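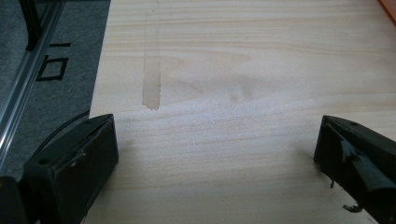
## Chapter 7. Loss of Grip and Unintended Contact

A parallel gripper can fail without raising a fault. The drive reaches its commanded width, the controller reports normal status, and the part is on the floor. Most of the failures treated in this chapter are of that kind. They begin at the fingers, where there is usually no sensor, and they are found by someone looking at the tool or at the work surface below it.

The chapter opens with one such failure. Sections 7.2 through 7.5 then cover finger wear, surface condition, cable routing, and the limits of current-based grip detection. Readers who have not worked through the force calculations in Chapter 4 should do so first.

### 7.1 The Rerby Incident

The Rerby cell loaded machined blocks from a tray to a fixture. It used a two-finger electric gripper fitted by the integrator, Daher, with black fingers and a rubber contact pad bonded to each inner face. The maintenance plan called for pad inspection every 2000 cycles.

During a February production run, the pad on the right finger began to lift at its lower edge. An operator wrapped the finger with tape to hold the pad in place and returned the cell to service. No entry was made in the log. The repair held for 171 cycles. On the next pick the tape crept under load, the block rotated between the fingers, and it fell during the transfer move. It struck the guard door and came to rest inside the cell. There were no injuries.

The controller recorded no alarm. Grip detection relied on motor current, with the threshold set at 78 percent of the commanded value. Compressing the tape and the loose pad drew enough current to pass this check. The signal showed that the fingers were pressing on something - it did not show what, or how securely.

Struan Swanson, who led the review, listed four findings:

1. The pad adhesive had been applied over a surface that was not degreased.
2. The tape changed the thickness of one finger only, which moved the grip center away from the programmed position.
3. The inspection interval was based on cycle count alone and took no account of coolant on the parts.
4. The cell had no second check on part presence after the lift.

Finding 2 is easily overlooked. A wrap on one finger adds its full thickness to one side of the grip. With a self-centering mechanism, half of that thickness appears as an offset of the part from the tool centerline. The offset is small, but it acts together with any friction loss, and the two errors are seldom checked at the same time.

The inspection interval was reduced to 500 cycles and a through-beam sensor was added at the lift position. Tape was prohibited on any contact surface. The amended procedure requires the tool to be locked out and the damaged finger replaced before the cell is restarted.

### Terms Used in This Chapter

**Grip center.** The midpoint between the two contact faces when closed on a part.

**Silent loss.** Release or rotation of a part with no fault reported by the controller.

**Creep.** Slow movement of an adhesive or a soft layer under steady load.

**Residue.** Adhesive or pad material left on a finger, part, or work surface. Section 7.3 gives the Amwood cleaning procedure for wood surfaces and the Zuro wipe test for metal.

### 7.2 Wear at the Contact Face

Finger wear is measured at the point of highest contact pressure, normally the lower third of the face. Measurements are made with the gripper removed from power and the fingers clean. Record the value for each finger separately. An average of the two conceals uneven wear, and uneven wear is the condition most likely to shift the grip center.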